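How many demos for a peg board task?

plurunix_dan

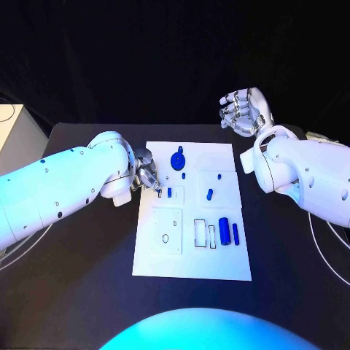

Left gripper at the small blue piece, right hand parked up high.

We're collecting teleop demos on this board with blue parts and white plates. I have 300 so far, all with the parts starting in the same places. The policy does fine on the big cylinder and misses the small pieces. Keep going or change something?

kollirent
Change the start positions. 300 from one layout is mostly the same demo over and over. Move the board too, 2 cm is enough to begin with.

ragab_lab
Disagree on moving the board this early. We did that and the small parts got worse. Get one layout solid, then shift things.

kollirent
Solid on one layout means it learned the layout. How many operators?

plurunix_dan
Just me so far.

pestetti
Then add a second person before anything else. Also cut the ones where you hesitate over the slot — I dropped 13 out of my first batch and training got steadier.

ragab_lab
I'd keep those if the part ends up in. Recoveries are useful.

plurunix_dan
OK. I'll record 20 with the parts shuffled and the board left where it is, then post the numbers.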